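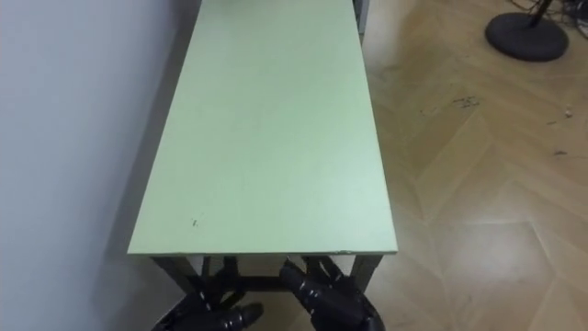
Robots on furniture turnaround, anyone else's site doing this?
Workplace & Shop Floor > Automation

tablejack
OK so quick one before my shift. We do rental furniture, tables mostly, for offices and events. Smits, the Skirnano site. They brought in two humanoids in April for moving and resetting tables and now there's a plan to go to 6. Management calls it "assist." Two-person lifts are becoming one person plus robot.

What I want to know is what happened to the actual jobs at other places. Not the brochure stuff. Did hours go down, did pay change, who ends up fixing the thing when it stops halfway through a lift.

For scale there's 46 of us on the floor over both shifts.

duskshift_ron
We had arms, not humanoids, but same story I bet. Hours stayed the same the first year. Then people left and didn't get replaced. No layoffs, so they could say no layoffs. Check your headcount in twelve months.

pallet_mom
My back says bring them in. I did two-person table lifts for nine years and my partner was always six inches taller than me so guess who got the weight. If a machine wants the low end it can have it.

tablejack
@pallet_mom yeah no argument on the lifting. My shoulder is better than it was in spring. I'm asking about the rest of it

hexkey
What does it do exactly. Carry or just tip and slide?

tablejack
Grabs under the front edge and lifts, person on the other end steers. On the long tables anyway. Round ones it doesn't do, chairs it doesn't do. Stacking is still us. Wiping down is still us. Floor is still us.

The wall is the slow part. Table parked lengthwise along a wall means it only gets the short end or the open side, and it takes forever deciding. With a human you just go "ready? up" and it's done.

hexkey
lol ok so it does the one part of the job that was quick

tablejack
pretty much. but it's the part that hurts

Liesbeth Van der Linden
I'm a shift lead at Madell, we lease to a lot of the same customers. Going on a year with ours so some notes, typing fast sorry.

Headcount same. Two people moved to what they call cell operator, which is a small raise and a lot of standing around with a tablet. One likes it. The other asked to go back to regular crew and was told no, which I thought was wrong and said so.

Resets per shift went up a little then flat. What changed more is the talking. Crews used to work in pairs all day and the pairs were how new people learned. You put a new kid with an old hand and in three weeks they knew which frames have the crossbar low and which legs are loose and where to put your fingers. Pair a new kid with a robot and they learn nothing. We went back to human pairs for the first month for all new hires. Had to fight for it.

duskshift_ron
That last bit should be in big letters. Training is where it gets you.

grumbledore77
Disagree with the doom here. Every site I've been at had people hurt on lifts, and every time somebody says "but the teamwork." You can have teamwork without a herniated disc. Learn the frames from a sheet of paper.

Liesbeth Van der Linden
@grumbledore77 we have the sheet. It lists 252 table models. Nobody learns it from the sheet.

grumbledore77
then it's a bad sheet

pallet_mom
Kind of with grumble on the injuries, with Liesbeth on the learning. Both can be true people

cordless_pete
Question nobody at my place can answer. Who signs for damage? Ours chips an edge, the ticket has a box for employee name. There is no box for robot. So whoever was on the other end gets the ticket.

tablejack
OH this. yes. Same here. I've got a mint green top with a nick in the edge and it's on my sheet. Could've been like that when it came in, could've been the customer. No idea. But my name's on the move so it's mine

hexkey
Take a photo of every edge before you touch it. Every time. Boring but do it

cordless_pete
on whose clock tho. They time us per table

duskshift_ron
Yours, obviously, unless you get it put in the procedure. Ask for an intake check as a step with minutes against it. If it has no minutes it doesn't exist.

Liesbeth Van der Linden
We got that. Intake check is a line item now, and damage tickets have a "machine assisted" tick box. Tickets with the box ticked don't count toward anybody's personal rate. It took four months of asking. Put it in writing, ask for the answer in writing.

tablejack
That's super useful thank you. Copying that word for word

nokari_nights
I'm at the Nokari building, we're a customer end site, so I see your crews come through. My gripe is different. Since the robots the crews don't sweep. Used to be they'd pull a table, sweep under it, set it down. Now it's lift, move, gone, and there's crumbs and black grit on the parquet and I'm the one with the broom. And cables left across the floor from somebody's stands that used to get coiled up by whoever walked past first.

I don't blame the guys. The sweep was never in the job, it was just something people did.

tablejack
Yeah fair. We did do that. The other guy swept while you held the end up. Now there's no other guy.

grumbledore77
so put it in the contract. If it was free before it was never free

nokari_nights
easy to say when it's not your broom

grumbledore77
I cleaned schools for eleven years it was very much my broom

pallet_mom
ok you two

hexkey
Back on the cables thing, does it deal with those or does someone clear a path first? Ours is wheeled and one loose cord means it just parks itself and beeps

tablejack
We clear first. It's on the checklist, cords and stands out of the travel path before you start it up. Some rooms that's a minute, some rooms it's a whole thing. AV people leave their stands wherever. That time isn't counted either now that I think about it

duskshift_ron
Start a list. Clearing, edge check, sweep. Everything a person does so the machine can do its bit. Bring that to your meeting and nothing else.

cordless_pete
our list would be longer than the shift

tablejack
Meeting is 9/3/25 at the end of first shift. Will report back. They're going to show a slide saying 859 assisted moves since it started, I've seen it already, it's taped up in the break room. No slide for how many of those one of us had to step in and finish.

hexkey
Ask for that number.

tablejack
gonna

grumbledore77
For the record I'd ask for it too. I'm pro robot, not pro made up slides

-----

tablejack
Back. Long meeting, short version:

- intake check is going in as a step, minutes to be decided
- no tick box on tickets yet, "looking at it"
- the step-in number, they said they don't track it. Asked them to start. The lead wrote it down
- going to 6 is still on, no date
- asked about new hires learning with a person first. They hadn't thought about it. Seemed open, used Liesbeth's one month as the ask

Nobody's hours changing "at this time"

duskshift_ron
"at this time" is doing a lot of work there

Liesbeth Van der Linden
Better than our first meeting. On the minutes, don't let them time it in an empty room with good light and one table. Make them time it on a real job, full load in, end of shift. We got that wrong and lived with it until the review.

tablejack
Good call, will push for that. And my ticket for the green one is still on my sheet btw. Disputing it Monday

cordless_pete
post the wording when you do, I've got two of my own to fight

pallet_mom
Same. How's the shoulder

tablejack
shoulder's fine. annoyingly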